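Handheld gripper pair losing tracking on the left side

Posted in: Setup and Maintenance

dkessel_
We run a pair of Waltent handheld grippers with the marker cubes on top. Since the last cleaning the left one drops out of tracking whenever I turn the wrist in. Right one is fine. Firmware is the same on both. I redid the cube calibration twice and the error is still 16 mm on the left. It was under two before.

rowhouse9
Did you take the cube off to clean it? On ours the mount has two seats and it will clip into the wrong one.

dkessel_
Yes, both came off. They look seated to me. Stance and grip are the same as always, desk in front, arms down:
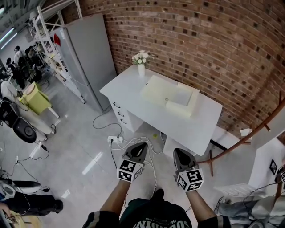

Both grippers with cubes fitted, desk setup

melati_s
Check the screws under the cube before anything else. Ours had backed out by half a turn and the whole cube rocked. You feel it if you hold the housing and push on one corner. Snug them by hand, then recalibrate.
Melati Sopacua

tornquist
I don't think it's screws. A rocking cube gives you jitter, and he has dropouts. I'd look at the marker faces. If they were wiped with alcohol the black goes shiny and the detector loses it at an angle. Overhead fluorescents make it worse.

melati_s
We had dropouts too, and it was the screws. 600 sessions on that pair before it happened.

tornquist
Could be both. Print a new set of faces on matte stock and swap the left one. Costs nothing.

rowhouse9
Also tidy the cables on the floor while you're at it. Not your tracking problem, but you'll catch a foot in that.

dkessel_
Screws were tight. One face on the left cube does look glossier than the rest. Reprinting on matte tonight – the Skanus sheets, unless somebody has had trouble with those.

tornquist
Skanus is fine. Leave the white border on or it won't detect at all.

dkessel_
26th April update: new faces on, error down to 1.8 mm, 20 takes with no dropouts. Still going to put threadlocker on the screws.

melati_s
Use the weak kind.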